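**Teleoperated demonstrations on cloth: request for comment on draft procedure**

**ebarros** (moderator)
Members are invited to comment on the draft procedure for recording cloth-handling demonstrations. The draft requires 100 accepted demonstrations per task, all by remote control. Hand-guiding of the arm would no longer be permitted. Comments close Thursday.

Érica Barros

**pundby_lab**
We support the draft in part. Our set at Pundby holds 1144 hand-guided demonstrations, and we would ask that existing material remain eligible. Operators learn hand-guiding in a morning. Remote control takes them considerably longer.

**zrobles**
I must disagree with the previous member. When an operator holds the arm, the operator feels the cloth pull and corrects for it. The recording keeps the correction but loses the reason for it. Under remote control the operator works from the same wrist view the robot will later have.

Zyanya Robles

**pundby_lab**
> the operator works from the same wrist view

That is also the difficulty. Depth is hard to judge from that view, and our operators close too early. Of 2169 remote attempts, a good share were rejected for that fault alone.

**zrobles**
The answer is a slower approach near the cloth. At Padance we ask operators to line the fingertips up with a fold before closing, and to pause before any lift. 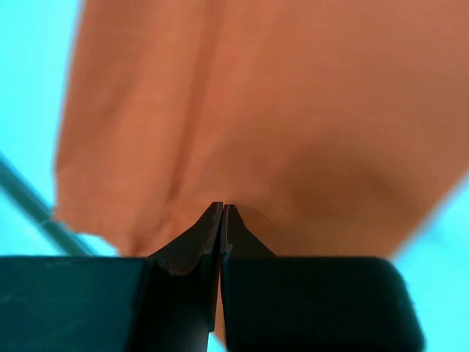

We also ask them to leave the grip alone once the tips have come together. A second squeeze teaches the robot to hesitate. If the hold is poor, the operator should open fully, back away and record the attempt as a failure -- it should not be trimmed out afterward.

**omiso_ops**
Could the draft state who decides that an attempt has failed? At Omiso the operator decides, and a second reviewer checks every 12th recording.

**ebarros** (moderator)
The wording on failed attempts will be revised. Hand-guided material recorded before April will stay eligible, labelled as such. The ban on new hand-guiding remains in the draft for now.

**pundby_lab**
Noted. We maintain our objection to the ban and will send it in writing.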